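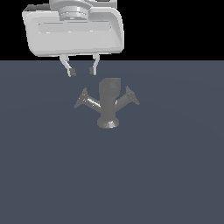 Pregrasp offsets, mesh origins and a lost transform

August 7, 2022

Since February the grasp success rate in my simulator has been stuck at 506 out of 900 trials. The set is fixed: same seeds, same objects, same start poses. I had put the shortfall down to the planner, which is a plain antipodal sampler with a cone test on the contact normals, and spent most of the spring adding things to it. None of them moved the number by more than noise.

The planner was fine. The pregrasp pose it produced was being applied in the wrong frame for any object whose mesh origin didn't match its center of mass.

Some background on the setup. Objects go through Flutitz, my mesh import script, which decimates the visual mesh, builds a convex decomposition for collision and writes out a description file with mass and inertia. Britlow is the planning side. It loads the collision mesh, samples point pairs, scores them and returns a list of poses in the object frame. A small executor reads the top pose, backs off along the approach axis to get the pregrasp, solves IK and runs the motion. Physics is stepped by a third process that knows nothing about the other two.

The trouble is the phrase "object frame". Britlow means the frame the mesh vertices are written in. The physics engine, when asked for a body's pose, gives back the pose of the inertial frame. For a box or a cylinder modeled around its middle these are the same thing. For anything with arms, fins or a heavy base they aren't, and the executor was composing one with the other:

T_world_grasp = T_world_inertial * T_mesh_grasp

It should have been:

T_world_grasp = T_world_inertial * inverse(T_mesh_inertial) * T_mesh_grasp

T_mesh_inertial was sitting in the description file the whole time. Flutitz wrote it, the physics process read it, and the executor never looked at it.
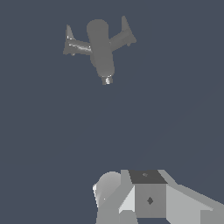 Why it took so long to find is mostly a matter of how I was checking. My debug overlay draws the planned grasp on the object, and it used the same composition as the executor, then drew the mesh relative to the inertial frame as well. Both were wrong by the same transform, so the overlay looked perfect. The only view that showed the truth was the raw renderer, and I normally leave that off during batch runs.

The wrist view didn't help much either. I use it to check that the object is somewhere sensible relative to the hand before closing. With an error of a centimeter or two, everything still looks plausible from there, and the tolerance I had set on the check was wide enough to pass nearly all of them. I have tightened it since.

Efe Ibrahim suggested the test that finally isolated it. Take one asymmetric mesh, shift all its vertices by a known constant, re-import it, and plan again with the same seed. The grasp in the world should come out identical, to within floating point. Mine moved by the shift. After that it was a short afternoon with a debugger.

With the extra transform in place the same set gives 761 out of 900. I reran it from a clean checkout to make sure no cached plans were being picked up, and got the same figure.

A few things changed along with the fix:

Transforms now carry their frame names as strings, and the compose function throws if the inner names don't match. It costs a string compare per call, which doesn't show up in the profile at all. I should have done this years ago.

The vertex shift test is in the regression suite. It runs on six meshes with three different shifts each, plus one rotation. The rotation caught a second bug, a quaternion order mismatch in the Flutitz writer that only mattered when the principal axes of inertia were not aligned with the mesh axes.

The overlay now gets its mesh pose from the renderer and its grasp pose from the executor. If they disagree it will look wrong, as it should.

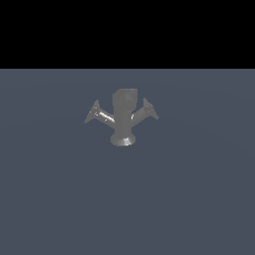

Of the failures that remain, the largest group is thin protruding geometry. The sampler likes narrow arms because the contact pairs score well on normals, and then the part rotates about the closing axis as soon as it is lifted. Adding a term for distance from the contact line to the center of mass should help. Now that I trust the center of mass to be where I think it is, I can write that term with some confidence. The earlier version, which I threw out in the spring for making things worse, was of course reading the same wrong frame.

The second group is collision between the housing and the upper part of tall objects on top-down approaches. The convex decomposition rounds off concave corners, so the checker reports contact where there is clearance and the approach gets rejected. Raising the hull count fixes it and makes planning noticeably slower. I haven't settled on a value. For now it is a per-object setting in the description file, with a default that I expect to regret.

I have also left the old executor in a branch, mainly so the before and after logs can be regenerated. If you are using it, don't. The config format is unchanged, but cached plans from before the fix should be deleted, including the ones under the tmp directory that the clean target doesn't touch.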